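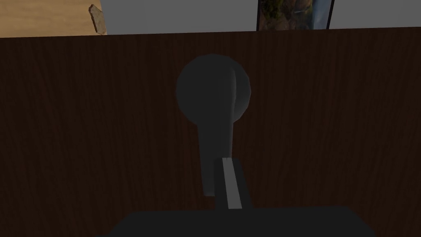 Noelia Barrios cree que exagero, que enseñar a un robot por control remoto es como jugar a la consola, y que quien ha crecido con un mando entre las manos lo aprende en una tarde. Me lo escribió en respuesta a mi última entrada y llevo desde entonces dándole vueltas, porque en una tarde se aprende a mover el brazo, sí, eso se lo concedo. Pero moverlo y enseñarle algo son dos oficios distintos, y el segundo lo estamos tratando fatal.

Me explico. En Rirkness estuve seis meses haciendo demostraciones, primero a mano, agarrando el brazo de verdad por la muñeca y llevándolo donde tocaba, y luego con mandos, sobre todo en simulación. Hice 310 demostraciones que se guardaron y muchísimas más que fueron a la basura. Y la mayoría de las que tiré eran «correctas»: la tarea salía. Lo que pasaba es que yo dudaba, retrocedía, rozaba una esquina, volvía a empezar sin soltar el botón... y todo eso el modelo se lo traga igual que se traga lo bueno. Si le enseñas titubeos, titubea. ¡Y con qué fidelidad!
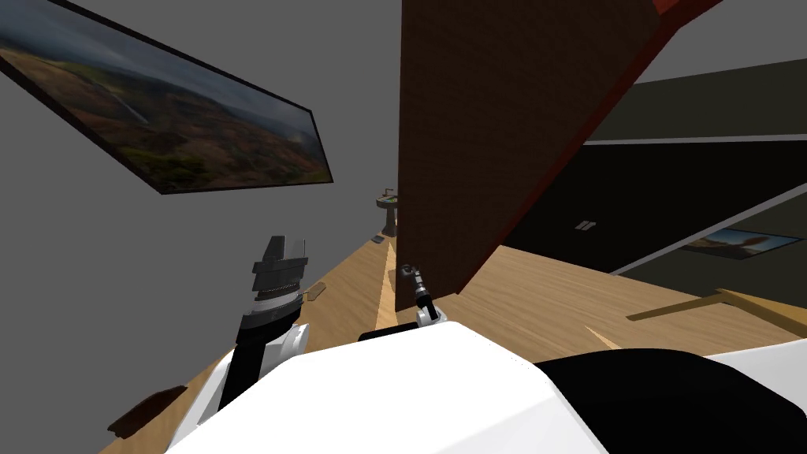
Llevar el brazo con la mano tiene una ventaja enorme, que es que notas las cosas. Notas el peso, el tope, el momento en que algo va a ceder. Con el mando, en cambio, solo tienes los ojos, y encima no son los tuyos, son los del robot, que mira desde donde le da la gana. A mí al principio me costaba horrores trabajar con el suelo en diagonal, el cuadro de la pared cayéndose hacia un lado y las dos pinzas vacías asomando por encima del cuerpo blanco, y decidir desde ahí si el palo largo de la derecha me quedaba al alcance o no. Calculas mal, te pasas, corriges, y esa corrección ya está grabada. Con la mano en el brazo habrías rodeado el robot dos veces antes de tocar nada.

Aurelio Sotomayor defiende lo contrario, y con argumentos, no voy a decir que no. Dice que cuando empujas el brazo con tu propio cuerpo haces trampa: usas información que el robot no tendrá nunca. Tú sabes dónde está el tirador porque lo ves con tu cabeza y desde tu altura, y el robot tendrá que encontrarlo con lo que le llegue por sus cámaras. Si te obligas a trabajar con lo mismo que tiene él, la demostración es más honrada. Me fastidia reconocerlo, pero creo que en eso lleva razón, y por eso acabé pasándome al mando casi del todo – refunfuñando, pero me pasé.
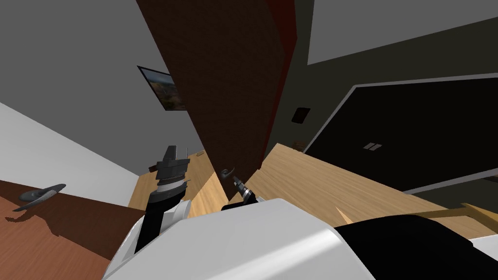 Ahora bien, de ahí a decir que cualquiera vale hay un trecho. En Korkudholm pusieron a gente nueva a grabar con una explicación de dos páginas y una consigna, que era ir rápido. Salieron 74 demostraciones el primer día y todo el mundo tan contento. Luego Soledad Lorente se sentó a mirarlas (una por una, pobre mujer) y cada persona hacía la tarea a su manera: uno entraba siempre por arriba, otra arrastraba, otro giraba la muñeca al final sin motivo alguno. Para una persona eso es variedad, y hasta queda bonito. Para un modelo con pocos datos es un lío tremendo, porque aprende un promedio de tres maneras que no se parecen a ninguna, y el promedio entre pasar por la izquierda y pasar por la derecha suele ser darse de frente.

¿Quiere decir eso que todos tenemos que movernos igual, como soldaditos? Pues tampoco. Quiero decir que alguien debería sentarse con los que graban, hablar de cómo se va a hacer y por qué, y pagar ese rato. Esto último lo pongo con intención: se paga por demostración válida, así que pararse a pensar cuesta dinero del bolsillo del que piensa. En julio se lo planteé a Crescencio Herrero y me contestó que con suficientes datos el ruido se lava solo. Puede ser. Pero los datos «suficientes» los tiene que hacer alguien, con las muñecas hechas polvo, y ese alguien preferiría hacer la mitad y hacerlos bien.

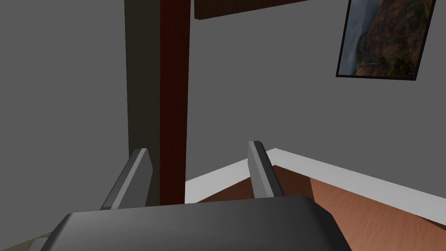
Otra cosa que echo de menos es que se guarden las intenciones. Cuando yo me acercaba despacio a algo, unas veces era por prudencia y otras porque no veía ni torta, y en el registro las dos se ven idénticas. Bastaría con poder decir en voz alta «aquí voy a ciegas» y que quedara anotado. Lo propuse en su día y me dijeron que complicaba el formato. Bueno, pues que se complique un poco, que para eso están los formatos.

Y a Noelia, que sé que va a leer esto: te invito cuando quieras a una tarde de mando. Trae la paciencia y algo para las muñecas. Si a la hora de la merienda tienes diez demostraciones seguidas que tú misma guardarías, retiro la entrada anterior y esta también.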